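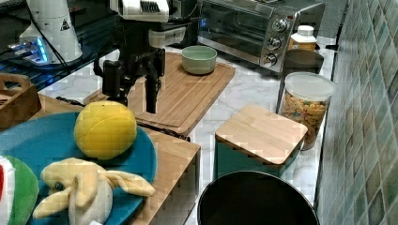

# How we write to the people we do not hire

In January we closed the search for a support engineer at Lovau. We received 238 applications for one position. This means that 237 people had to hear no from us, and I was the person who wrote to them. I want to put down how I did it, while I still remember which parts were difficult.

First I should explain my own side. When I came to Stikberg I was looking for work for a long time, and English was my third language. I sent many applications. Most of them received no answer. A few received an answer that I had to read two or three times to understand that it was a no. I remember one sentence very well: "We have decided to progress with candidates whose experience more closely aligns with our needs at this time." I looked up "align" in the dictionary. I knew what the word meant, but I thought that perhaps it had a second meaning, and that "at this time" was an invitation to write again in a month. So I wrote again in a month. You can imagine how that went.

So when Sylvain Riviere, who leads our support team, asked me to take care of the answers this time, I said yes before I had thought about how many hours it would be.

## The old template

Our old letter had five paragraphs. It thanked the person for their interest. It said how much we enjoyed learning about their background (we had enjoyed this in perhaps one case of ten). It told the story of Lovau and our product Prerum, a scheduling tool for small clinics. The decision came in the fourth paragraph, in a passive sentence. Then there was a wish for every success in future endeavors.

I do not think that the person who wrote it was unkind. I think they were uncomfortable, and when people are uncomfortable they write more words. My mother does the same on the telephone.

I made a new one. The first sentence is: "We are not going to offer you this job." Sylvain thought it was too hard. We talked about it over a whole lunch, and he proposed to put "I am sorry" before it. I accepted, and he was right. The letter became:

> Hello [name],
>
> I am sorry, but we are not going to offer you the support engineer job. We have now hired someone, and the search is closed.
>
> We will delete your application at the end of next month. If you want us to keep it for future jobs, reply to this message with the word "keep" and we will.
>
> Thank you for the time you spent on it.

My name was at the bottom, with my real address. The old one came from a "no-reply" address. I find this strange, when I think of it now: we asked people to tell us about their lives and then we closed the window so they could not answer.

## Three groups, three letters

One letter is not enough for everybody. A person who sent a CV and nothing else can receive the short one. A person who has talked with us for an hour should get more than this.

I divided the people in this way:

- **Applied only.** The short letter above. It can be sent automatically, but I checked all the names by hand. We had several people who wrote their family name first, and our form turned it around without asking. "Hello Nguyen" is a small thing for us and I know from experience that it is not so small on the other side.
- **Did the written exercise.** The short letter, plus two or three sentences about their exercise. These must be about something the person really wrote. If I could not find anything to say, I opened the exercise again and read it until I could.
- **Had an interview.** A longer letter, and the offer of a telephone call of fifteen minutes.

For the second group I had a rule for myself: one thing that was good and one thing that cost them points, both concrete. "Your answer to the angry customer was calm and clear" is concrete. "You are a strong communicator" is not. In the other direction, "You did not ask the customer which version of Prerum they were using, and without this the problem cannot be solved" is something a person can use next week in another place. 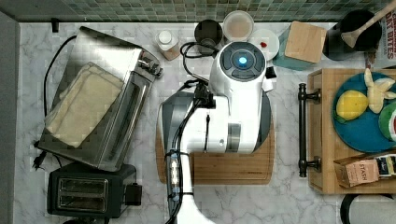
*White arm over the counter, cables tied along the side.*

I wrote the comments for the exercises in the mornings, between seven and nine, before the chat messages began. I tried it also in the afternoon but I noticed that my sentences became shorter and colder. After lunch I wrote to one man "Missed the main question." This was true, but I would not say it to a person who stands in front of me. I changed it before sending.

## What I was warned about

Before I started, I asked some people who do this work in bigger companies. A friend who was at Mahawong for several years told me that they never give a reason, to anybody, by policy. The fear is that the reason will be used against the company later. I understand this fear. I am not a lawyer, and if your lawyer says something different from this blog, please listen to your lawyer.

But I think the fear covers two different things. If the reason is honest and has to do with the work, it is not so dangerous to say it. If you are afraid to say the reason, it is maybe a sign that you should look at the reason again. We had such a case. In our notes about one candidate someone had written "not sure about fit." I asked what it meant. There was a silence, and then the colleague said that the candidate had spoken very little in the group part of the interview. I asked if the support engineer has to speak in groups. She does not, she answers tickets. We invited this candidate to a second talk, alone with Sylvain. In the end we did not hire her, but now I could write to her a reason that had to do with tickets.

I think about this one often. "Fit" is a word I would like to remove from our forms. For me as a foreigner it always sounded like clothes: they have a jacket already, and they look for somebody who has its shape.

The second warning was that people would argue. They would write back, angry, and I would be in long discussions. This I can answer with what happened. Most people did not write back. Of those who did, most said thank you. A few asked to be kept on the list. Two were angry. One of the angry ones had a good point, because our ad did not mention the evening shifts until the third stage and he had lost a lot of time with us. I wrote him that he was right, and the next ad has the shifts in the second line. With the other one I exchanged a message, then another, and then I stopped.

## The length of a letter

I am a person who likes to measure things, so I looked at my own letters afterward. The longest one, to a candidate who came to the last stage, has 1,973 characters. I was surprised, because I had the feeling that I was writing novels. It took me most of a morning, with coffee, and I deleted the word "unfortunately" from it four times.
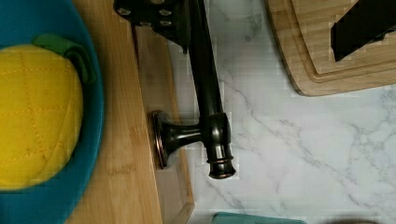 The telephone calls were another matter. I had prepared notes for each of them, and I used the notes almost never. People did not want to hear my points one after the other. They wanted to ask one thing, usually the thing they were already worrying about on the way home from the interview. "Was it because I could not answer the question about databases?" Sometimes yes. More often no, we had forgotten the database question already, and I could tell them so. I could hear in the voice that it helped.

One woman asked me whether her accent was a problem. I told her with my own accent that it was not. We laughed a little, both of us. Then I went back to my notes of her interview and read them again, to be sure that what I had told her was true for everybody in the room and not only for me. It was, as far as notes can show this.

## What I would change

The answers were too late. We waited until the contract was signed before we wrote to anybody, also to people who were out after the first reading. Some of them waited six weeks for a letter of three paragraphs. Next time the first group will get the answer within ten days. Sylvain agrees, and he has put it in the team calendar.

The written exercise should be shorter. We say it takes an hour, but from the exercises I read, it is clear that careful people spend much more. If we ask for an evening, then we should pay for an evening, and this discussion I have not won yet.

I would also ask a second person to read the longer letters before they go out. English is not my first language, and a sentence that is polite in my head can arrive as something else. A colleague showed me that "you should have asked" sounds like a teacher, and that "I was hoping you would ask" says the same thing. I changed it in all the letters that were not sent yet. For the ones that were already sent, I can only hope that they were read by other non-native speakers.

If you want to use our short letter, please take it. You don't need to ask me or put my name. Only please check that the reply address works.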